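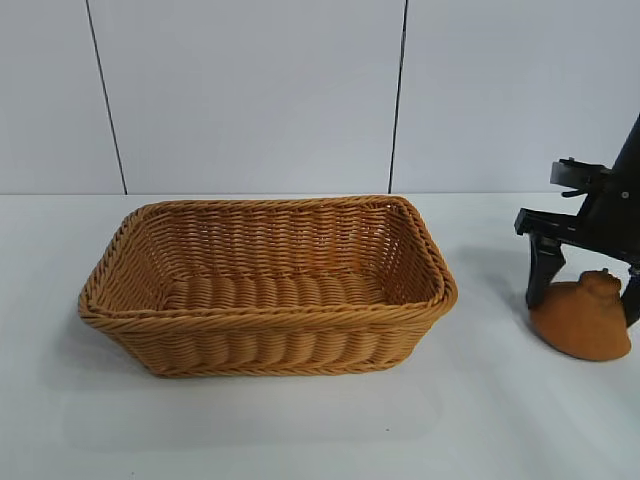 The Tray Basket, Strand by Strand

Polyrattan has replaced natural cane in most of the shallow baskets sold for bread, mail and bathroom shelves. The material is an extruded plastic strand, usually polyethylene or polypropylene, colored in the melt and woven by hand or on a jig. It does not split when bent, it can be rinsed, and it holds its color indoors for years. Its weak points are heat and creep.

Magdolna Bozsik runs the sample room at Bakke, a housewares workshop in Pusthorpe, where baskets are drawn, woven, loaded and taken apart again. Her first check is the rim. A rectangular basket lifted by its long sides tries to fold inward, and the rim resists this almost alone. A twisted rope-style band spreads the grip over a wider area of the hand than a flat binding does, and it hides the cut ends of the uprights. It also uses more strand and takes longer to finish.

Corners are the slow part. A rounded corner lets the rim travel without a joint, but the rows under it have to be packed tighter on the inside of the turn. If the weaver keeps the same tension as on the straight, the corner opens and the wall leans. Bozsik presses a thumb against each one and rejects any that click.

The wall is seldom a single weave. Flat, narrow strands make a close surface that wipes clean and adds little weight. Thick, rounded strands worked in a band low on the wall add stiffness where the load sits. On a tan or honey-colored basket the change of pattern reads as decoration, and buyers tend to choose it on that basis. A braid at the foot closes the structure and keeps the ends of the uprights off the table, where they would scratch paint or lacquer.

Flare is set by storage and transport. Sides that lean outward allow one basket to sit inside another. A steeper wall gives more usable floor for the same opening, but the baskets jam when stacked. Selim Altıntaş, who buys for the home storage chain Nunik, carries two versions of the same tray for this reason. Item 3081 has the wider flare and ships nested. Item 3173 is closer to vertical, ships singly, and costs more to move than it does to weave.

Floors get less attention than they need. Parallel ridges running front to back are comfortable under rolls or folded napkins and drain well after rinsing. They are poor under anything with a small foot. Spice jars tilt, and pens settle into the grooves and stay there. A cut piece of felt or cork solves both problems. It should be left unglued so that crumbs can be shaken out.

For cleaning, use lukewarm water, a drop of dish soap and a soft brush worked along the strands. Brushing across them pushes dirt into the gaps. Dry upside down on a towel. Do not use a dishwasher, and keep the basket off radiators and sunny sills, where the walls can relax out of shape. A wall that has already bowed can be tied back with cotton tape and left overnight after a warm rinse. Bozsik reports fair results on long sides and none on corners.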